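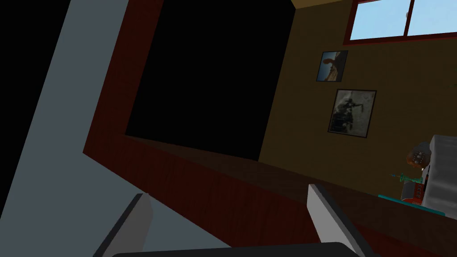
4 min read

February — by the Romell group, Berkport

3.2 Reminder timing and session attendance

Figure 1. Rendered interior from the simulated room set, tilted view with a dark opening in a wooden surround.

The second part of the study looked at whether the timing of reminders changes how often clients turn up to online personal training. We took booking records from Basness, a scheduling service used by independent trainers, and kept only clients who had paid for a block of sessions in advance. This left 943 clients. Of these, 562 had chosen to receive reminders by text message and the rest by email.

Each client was placed in one of two groups. The first received a reminder the evening before a session, and the second received it three hours before the start. Trainers were not told which group a client was in, though some may have learned it from the clients themselves.

Attendance was higher in the evening group. The gap was widest for sessions starting before 8 am — a reminder sent three hours ahead of these often reached people who were still asleep. For afternoon sessions we found no clear difference.

Late cancellations were coded separately, using the rules set out by Figueroa. A session moved to another time in the same week was counted as attended if the client joined the new one. Clients who changed trainer during the study were kept in their original group.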